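Section 4. Looking after the hand-held gripper

4.1 Before you start

Work on the gripper with the recording switched off and the battery out. You will need the small hex key from the Reltberg kit, a dry lint-free cloth, isopropyl alcohol, a soft brush and a new pair of finger pads if the old ones are due. Parts for the left and right arms are not interchangeable. Lay them out on the side they came from.

Set aside 35 minutes for the full procedure. Cleaning alone takes less.

4.2 Cleaning the finger pads

1. Open the jaws all the way and lock the trigger.
2. Brush crumbs and paper dust out of the gap between each pad and its side plate.
3. Wipe both pads with alcohol on the cloth. Wipe from the arm toward the tip.
4. Let the pads dry before closing the jaws.
5. Close the jaws on a strip of plain paper and pull the strip. It should not slide. If it slides on one side only, clean that pad again.

CAUTION: Do not use acetone or citrus cleaner on the pads. Both soften the rubber, and the pad then has to be replaced.

Note: Clean the pads after every session that involves food wrappers or sticky tape. Film from snack packaging builds up faster than you would expect and makes thin plastic cling to the pad on release.

4.3 Replacing a finger pad

Replace pads in pairs, after 50 hours of use or as soon as one has a cut you can catch with a fingernail.

1. Remove the retaining screw on the back of the pad holder.
2. Slide the old pad off toward the tip. If it sticks, warm it in your hand. Do not pry it with a screwdriver.
3. Wipe the holder clean and check it for cracks.
4. Slide on the new pad until it stops.
5. Refit the screw and tighten it until it is snug, then a quarter turn more.
6. Repeat on the other arm.
7. Close the jaws slowly and look at them from the side. The two pads should meet along their whole length.

If the pads meet at the tip but leave a gap lower down, one of them is not fully seated. Go back to step 4.

4.4 Checking the pivots

1. With the jaws half open, hold one arm still and rock the other from side to side. A little play is normal. A click is not.
2. Look at the end of each pivot pin. The ends should sit level with each other. A pin that stands proud has started to walk out.
3. Press a loose pin back by hand and refit its clip. If the clip is bent, throw it away and use a new one.
4. Put one drop of light oil on each pivot and work the trigger 17 times. Wipe off the extra.

CAUTION: Oil on the pads ruins the grip. Cover them with the cloth while you oil the pivots.

Replacement clips are in the Duangkaew parts box, second tray. Write down what you take so that Mal-soon Ha can reorder.

4.5 Trial run on a table

Finish every service with a short trial on ordinary objects before the tool goes back to the Plomow set. Use a table with a cloth on it, with a bin standing on the floor next to it. Soft packaging is the best test, since hard boxes are easy to hold even with worn pads.

1. Fit the battery and start a recording.
2. Hold the tool with the jaws open and both pads in view of the camera.
3. Pick up a crumpled wrapper by its edge, carry it over the bin and release it. It should drop without a shake of the wrist.
4. Do the same with a small box and with a piece of clear plastic.
5. Play the recording back. Both pads must stay visible with the jaws fully open. If one leaves the picture, the camera mount has shifted. See Section 5.
6. Enter the result in the Jaseck service log with your initials. Faults go to Yanling Long the same day.
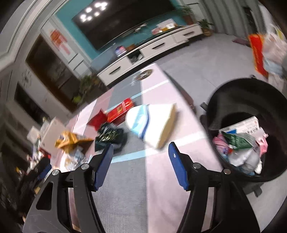
Store the tool with the jaws slightly open so the pads do not take a set. Take the battery out if the tool will not be used for four days or more.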